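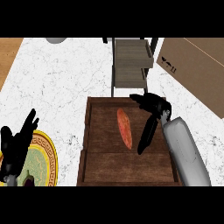 Pulura Simulation Team

Handling project > Reports to funder > Interim report

Interim progress report: grip fault on the right hand, and what we have done about it

September 16, 2022

This report covers the second period of the Kuusk grant. Most of it deals with the grip fault that stopped the trial runs. The spending table has been sent separately.

The work in this period was the tray task, run in simulation before any of it goes near the real arms at Skesel. The robot has two arms with black multi-fingered hands, and works at a marble counter with a wooden tray, a plate and a small shelf unit behind. The sweet potato on the tray is the item the right hand has to close on, and it is the item that showed up the fault. It is long, narrow and tapered, so a grip that is slightly off at the thin end has very little to hold.

What went wrong

We had completed 2,645 runs when a member of the team noticed that the success figures did not match the recorded contact forces. The controller was reporting a firm grip in runs where the fingers had only closed on the tray. In 134 of them the arm then carried on with the lift, with the fingertips still pressed against the wood, and the force on the wrist joint went over the limit we had agreed with Skesel. In simulation that costs nothing. On the real arm it would probably have damaged a finger, and the emergency stop would have been the only thing between the hand and the counter.

The cause was in our own code. When we moved to the new version of Flaller, our grip software, the contact check was changed to accept a touch on any surface. It should accept only a touch on the target. The old test suite used blocks on a bare counter and lifted them from well above it, so the mistake passed every test we had.

A second, smaller fault was found while we were looking for the first. The force limit was being checked once per movement and should have been checked at every step. It had been that way from the start of the project. We should have caught it at the first safety review and we did not.

What we have done

All runs made with the new version have been withdrawn from the results, including the ones that looked sound. The contact check now names the object it expects. The force limit is checked at every step and stops both arms if it is passed, with no automatic restart. We have also added low, tapered items to the test suite - carrots and parsnips as well as sweet potatoes - and the tests are now run on the tray.

Since the repair, 95 per cent of the new runs have ended in a correct grip. The rest ended in a miss and a clean stop. We have seen no case of the force limit being passed, but the new set is still small and we would not want that figure quoted outside this report.

Effect on the plan

The transfer to the real arms has been put back by up to 9 weeks and is now planned for November. Skesel has agreed to this and has kept the bench time for us. There is no change to the total cost. The staff time came out of the allowance for the two-handed task, which will start later than planned and will probably be shorter. We would like to discuss this at the next review meeting.

Still open

The left hand uses the same contact check but has had far fewer runs. It needs its own full set before we ask for sign-off. We also need a decision from you on whether the withdrawn runs should be kept in the archive. Our preference is to keep them, marked as faulty, so that the old and new checks can be compared.

Contact the project office | © Pulura 2022 | Back to top

This site uses cookies to remember your settings. Accept | Manage cookies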